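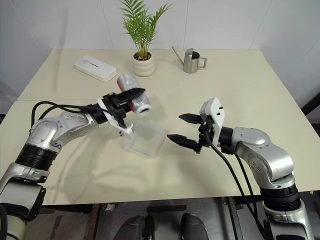 Calteo will open 14 can return counters across the Kaslow valley this spring, giving residents somewhere to take their empties besides the back seat of the car. The counters will accept any metal beverage can, a silver-grey one with a red strip, and pay six cents for it. Dents are fine. Cans that have been run over by a truck are also fine, provided they can still be recognized as cans by a reasonable person.

**KASLOW, 2024-02-28.** The rollout follows a trial at the Grasteck hardware store in Katona that began in November with modest hopes and a single folding sign. Calteo had planned for 1,000 cans in the first week. It received 1,143, most of them on the first morning, and many from one gentleman who had plainly been waiting for this moment since his garage was built.

"We were prepared for interest," said Emese Sárközi, director of collections at Calteo. "We were less prepared for opinions. People have very strong feelings about whether they should have to rinse."

They should. A quick splash of water is enough, and Calteo asks customers to please do it at home. The Grasteck store has a sink, but it belongs to the paint department, and relations with the paint department are now being rebuilt.

Each counter will be staffed during the host store's regular hours. Customers hand over their cans, the clerk tallies them, and payment is made in cash or as store credit. There is no app. Calteo looked into an app and was quoted a price that would have bought a great many cans.

The company has made several changes based on the trial:

- Bags are now limited to what one adult can carry through a standard door without turning sideways.
- Food cans are not accepted. This includes tuna, and it includes the tuna can you say is basically the same thing.
- Customers who dispute the count may ask for one recount. The second number stands, even when it is lower.

Returned cans will be flattened at Calteo's yard outside Katona and sold for remelting. The yard's neighbors have been told to expect one additional truck a day and no additional noise, a promise the company makes with its fingers only slightly crossed. The flattening machine is being moved indoors before the new counters open.

"It's a can counter," Sárközi said when asked how the program would transform the valley. "You bring in cans and you leave with lunch money. I think that's pretty good."

A full list of counters and opening dates will be posted at the Grasteck store in Katona and at Calteo's office in Kaslow, on the door, at eye level.

**About Calteo**

Calteo buys, sorts and resells scrap metal in the Kaslow valley. It does not take refrigerators, and would be grateful if people stopped leaving them by the gate.

**Press contact:** Emese Sárközi, Calteo, Kaslow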